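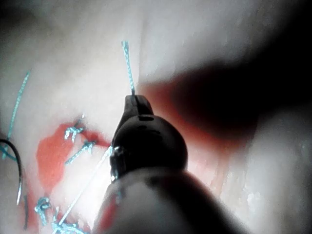 What should I budget for first, the arms or the bits that wear out?
Start with the bits that wear out. I did it backwards my first year – blew the lot on hardware and then had to go cap in hand for thread and needles! Now I price a full year of consumables and see what's left for the big purchase.

How much do practice pads cost?
We pay $325 a box for the Fikico pads, or $288 if we order before the end of March. They're a decent match for soft tissue, and you can fit several rows of stitches on one before it's scrap. Add a bottle of stage blood if you want your wound lines to show up on video. 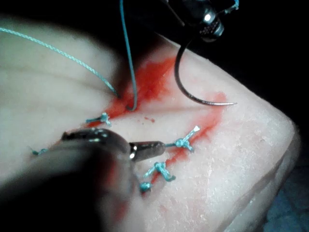
Tied stitches along a stained incision, with the needle held ready in the driver.

Do I need two arms?
For suturing, I'd say so. One arm drives the needle and the other helps with the thread and the tissue, and knots are a misery without the second. If money's tight, ask Nureo or Zamani about leasing the second arm for a year (I did, and kept it at the end).

What about spare instruments?
Buy two of each needle driver from day one. The fine grip surface on the jaws is what you're paying for, and it's also the part that cops the most wear, so

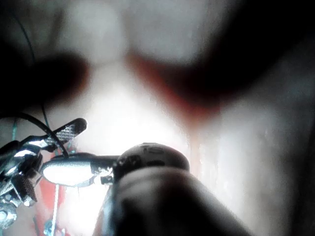 get the supplier to put the price of replacement jaws in writing before you sign. Ask about cables and wrist joints while you're at it, and how long they take to ship. Ours come by sea and it's a long wait.

Should cameras be in the same quote?
I'd ask for them as a separate line. Close-up cameras and a fixed one for the whole pad are different purchases, and Rarnano was happy to split ours once I asked nicely. 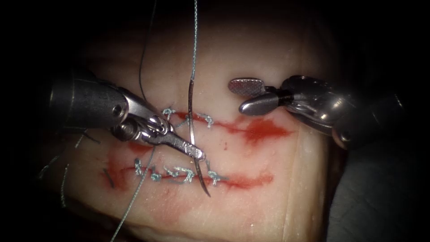 Planning the room

How much bench space should I allow?
More than the brochure says! Leave room for both arms to swing, plus a spot for the thread, pads and your cuppa – well away from the pads, please.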